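Call for home testers: Zornard two-arm kitchen and table helper

Vevon is looking for 40 households to take part in a paid test of our new service, Zornard. The test starts in July and continues for 9 weeks. You do not need to know anything about robots. We need normal people with normal kitchens, and who are ready to tell us their opinion in clear words.

Please read the full text before you apply. It answers most of the questions which we received last time.

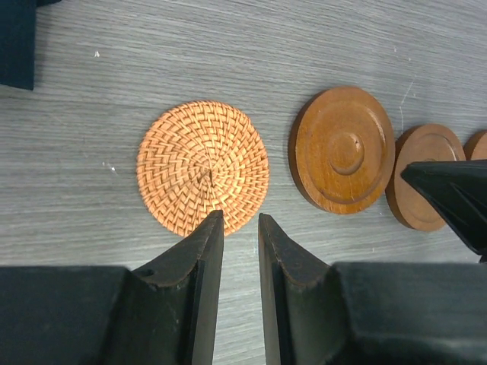
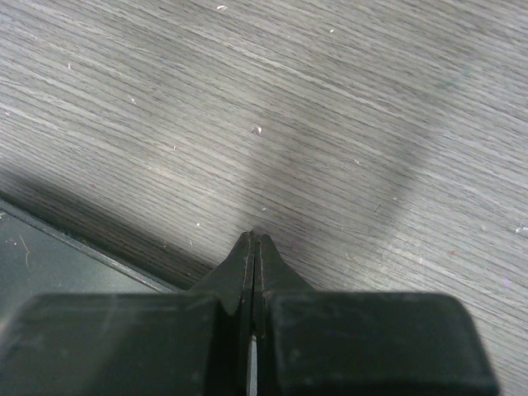
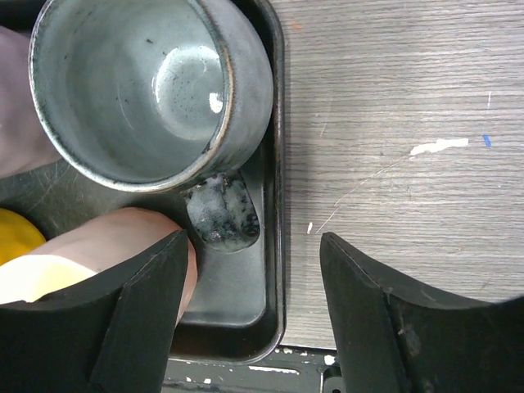
Zornard at work, from the small cameras near its grippers

Zornard is a table unit with two arms, which you rent by the month together with our support. It is made for small jobs on one surface: putting things in order, passing an object to a person, holding something in place. Every gripper has two black fingers which become narrow at the tip, and testers often ask us if such fingers are suitable for things of daily use. This is one of the points we want to learn from you. A woven rattan coaster is flat and has an uneven rim, a turned wooden coaster is thick and has a raised edge, and a glazed mug is round and smooth, so each of them asks for a different grip. In your home there will be other objects again, and we would like to hear which ones are difficult. The fingers also show scuffs after use. We will check yours at each visit and change them without cost.

What you will do

You will use Zornard at least 3 times every week, each time for one hour or less. You choose the time yourself, but between 8 a.m. and 8 p.m. is better, as our telephone support is open then. After each use you fill in a short form on the phone or on paper. The form asks what you wanted the robot to do, what it did, and how you felt when you were near it.

Two times during the test a technician will come to your home. The first visit is for installation and a lesson for all adults of the household. The second visit is in the middle of the test, and it includes a talk which we record as sound only, if you agree.

We kindly ask you not to clean the table especially for the robot. Crumbs, dust and old marks are a part of real life, and the cameras must learn to work with them.

Who can take part

You are 18 years or older and you live in Flollska or not more than one hour from it. You have a firm table or worktop which can stay free for the unit during the whole test. You have an internet connection at home. All adults in the household must sign the agreement, also those who do not plan to use the robot.

Households with children are welcome, but the unit may be switched on only by an adult, and children must stay behind the floor line which the technician will mark. We can not accept homes where a pet has free access to the table. We are sorry about this and we hope to change it in a later test.

We are especially interested in people who have weak hands or who can use only one hand. Please write this in your application if you feel comfortable to share it.

What you receive

Each household receives 900 euros. One part is paid after the installation and the rest after the last form. The rent of the unit, the delivery and the repair are free for you during the test. If the robot breaks a mug or a plate of yours, we pay for a new one, but please do not use family pieces that can not be replaced.

When the test is over, you may give the unit back or continue with the service at a lower monthly price. There is no obligation to continue, and your answer has no influence on the payment.

About the pictures and your data

The cameras look at the table and at the hands of a person who works beside the robot. They do not record sound. Pictures are kept on the unit until you press the button "send" on the form, and you can delete any session before this. The sent pictures are stored by our partner Amissah and are seen only by the test team. You may leave the test at any moment, and then we delete all that you have sent, if you wish it.

How to apply

Please write to the test team through the contact form on this site and choose "Zornard home test". Tell us who lives in your home, how large your table is and which small jobs you would like to give to the robot. A photo of the table helps us, but it is not necessary.

The person responsible for the test is Sosina Weldu. She or one of her colleagues will call you to agree on a time for a short talk. Applications are read in the order in which they arrive, and we answer to all of them, also when the places are already full.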